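Sorting and Storing a Play Kitchen

Filed under: Playroom, Cleaning, Small Storage
Updated 1st January

Play food spreads. A set that came in one box will be in four rooms by May, and the small pieces go first. The tips on this page cover washing, sorting, storing and mending toy kitchen things, mostly plastic, with a few notes on wood and felt.

Before you start

Clear one flat surface and work there. A table is better than the floor, where pieces roll under furniture. Empty every bin, drawer and toy oven onto it before you wash or put away anything. Check coat pockets, the bath toys and the bottom of the stroller.

Put broken pieces in a bag as you find them. Decide about them at the end.

Washing plastic pieces

Use warm water and dish soap. A dishpan works well, or a sink with a strainer over the drain. Let the pieces soak while you do something else, then go over the seams with an old toothbrush.

Hollow pieces such as bananas, eggplants and bread rolls often have a pinhole at one end. Water gets in through it and turns the inside black. Wipe these with a damp cloth and don't soak them. If water does get in, squeeze the piece over the sink, stand it hole side down on a rack and leave it overnight. Throw it out if black specks come out when you squeeze.

Don't put thin plastic dishes in the dishwasher. They warp, and the printing comes off cups and plates. Thicker pieces will usually take the top rack on a cool cycle.

Stickers left by a store or a yard sale come off with cooking oil on a paper towel. Wash afterward.

Wood and felt

Wood gets a wipe with a damp cloth and is dried right away. Don't soak it. Pieces that are cut in half and held together with hook-and-loop dots should be wiped around the dots, and lint can be picked out of the dots with a straight pin.

Felt can be washed by hand in cool water and pressed flat in a towel. Reshape it while damp.

Sorting

Children don't sort the way adults do. Fruit in one tub, vegetables in another and baked goods in a third will last one afternoon. Two groups are enough for most homes: food in one, dishes and tools in the other. Appliances stand on the shelf by themselves.

Kwaku Akolgo wrote in to say that he keeps 18 pieces of food out at one time and the rest in a closet, and swaps them when interest drops. We tried it with a bigger set and it cut the pickup time a good deal.

Containers

Open containers get used. Anything with a lid ends up with the lid on the floor and the food beside it.

Baskets with slots in the sides let crumbs and grit fall through, and a child can see what is inside. Check the size of the slots against your smallest piece. Berries and peas will go through most of them.

Round buckets suit long pieces, which stand up against the side and are easy to pick out. We have used the small Miswood bucket for this and it has held up. The Folska one is the same width but tips when it is full on one side.

Choose containers in different colors or shapes if your child can't read labels yet. "Food goes in the bucket" is easier to follow than a picture card.

Set the containers toward the back of the table and leave the front clear for dishes and cutting boards. A basket and a bucket side by side will take care of most of a small set.
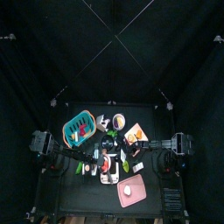 Small repairs

Split seams on hollow plastic can be closed with a flexible glue made for vinyl. Wipe both edges with rubbing alcohol first, glue, and hold with painter's tape for a full day. Regular super glue dries hard and cracks again at the same spot.

Worn hook-and-loop dots can be replaced. Peel the old one, scrape off the adhesive with a fingernail or a plastic card, and put on a new dot. They are cheap on a roll of 1000, which is far more than you need, so split one with a neighbor.

Knobs that spin loosely usually need a wrap of plumber's tape on the post.

Don't repair anything that has a sharp edge or has lost a part small enough to swallow. Throw it out.

Giving away what's left

Wash it, bag it by kind and write what's in the bag on masking tape. Most thrift stores won't take loose pieces but will take a full bag. Check every battery compartment for corrosion first.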